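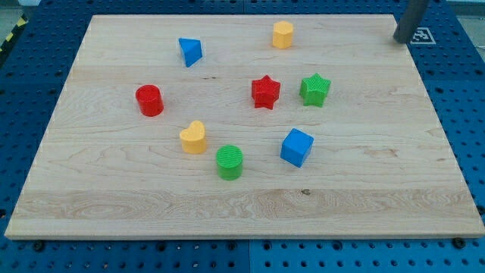
Work on the sorting kits for the Avville early learning rooms went on through June and is mostly on track. The grant covers the design, making and trialling of a set of small shape blocks with a plain wooden board to sort them on, for use with children who are starting on colours and shapes. The trial set has its blocks in four colours, two of each, and mixes plain solids such as the red cylinder and the yellow hexagon with less usual ones like the stars and the heart. The red star and the green star are close in size, so a child who matches by shape and a child who matches by colour will each have a good reason for their choice. Staff asked for this in the first round of comments and we have kept it.

Board

We have settled on a large rectangular board in pale wood with the grain left showing. Erasto Owino tried a painted version at Lalthorpe and went back to bare wood after two sessions. The paint marked easily and the children paid more attention to the marks than to the blocks. The bigger board takes up more of the table, but it leaves room to spread the blocks out and still have a clear area to sort into. Storage is the drawback. It does not fit the cupboards at Carano, and staff there are keeping it upright behind the bookcase for now.

Blocks

Sixteen kits have been made up and checked. Four were held back because edges on the star points felt sharp to the hand. These have been redone and will go out with the next delivery. We also had comments about size. The blocks suit most four-year-olds, but educators working with the younger group want a larger set. That would be a new piece of work and is not in the current budget.

Use in the rooms

Both sites use the kits at a table with one adult and a small group. Sessions run best in the morning. Children usually begin by colour, and staff then ask whether there is another way to group the blocks. The heart is the favourite at Carano and tends to go missing at pack-up time — spares would help. Stavros Stan has written a one-page guide for relief staff, with suggested questions and a packing list, and it now travels in the lid of each kit.

Spending

Timber and finishing came in under the estimate. Delivery cost more than planned, as the boards are too long for the standard parcel rate. The two roughly cancel out and we are not asking for any change to the total. Invoices from the Yoshida workshop are attached to the financial statement.

Next period

The redone kits go to Lalthorpe on the first Friday of the new term. We will then collect comment sheets from both sites and decide on the final mix of shapes. We would like your view on whether spare blocks can be bought from the remaining materials line — Stavros can supply a quote.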